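Talk notes, Daltville meetup, July. Keep it under the time!!

## Opening
- Start w/ the problem: teleop is slow. Two arms, two operators, laggy video
- Hand-held gripper = skip the robot. Person does the task, the tool records
- Our set so far: 1,560 demos, kitchens + dining tables. 772 kept after filtering
- say why so many got tossed (tracking lost, mostly. hands too fast)

## Table clearing
- Ask the room: which would you pick up first?
- Bowls easy-ish. Rim grasp, straight down, close, lift
- Patterned cloth = good for tracking, lots of corners to lock onto

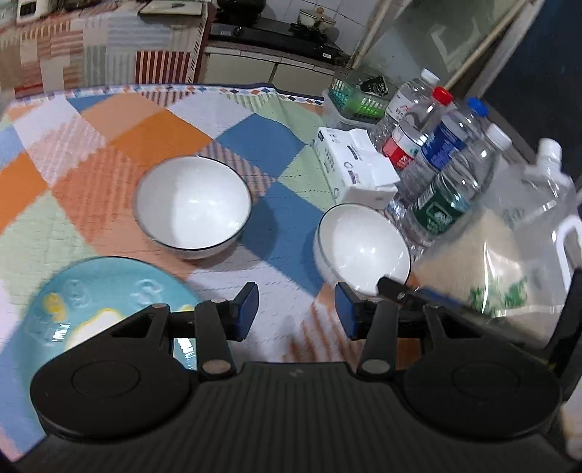
*Blue finger pads, two white bowls, patchwork cloth.*

- Plates are harder, low edge, pads hit the table. Tell the Retetti story, short version
- Demonstrators: 4 people, each has there own style. Mixed styles hurt the policy more than we expected
- Fix: one page of rules. Same approach side, pause before closing

## Moving to the kitchen side
- Same tool, no recalibration between spots
- White tile walls over the stove counter. Plain walls, fewer features, watch for drift
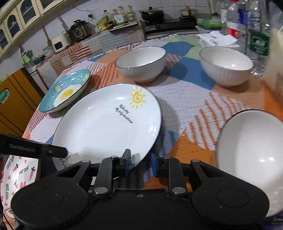

Uchenna Olaniyan wrote back on the draft that I'm underselling remote control, and that for anything with contact force she'd still take the leader arm over a hand tool every time.

- Fair. Put that up front, dont get defensive
- Gremov numbers only if asked
- Last slide: first 100 demos go out w/ the rules page. Then questions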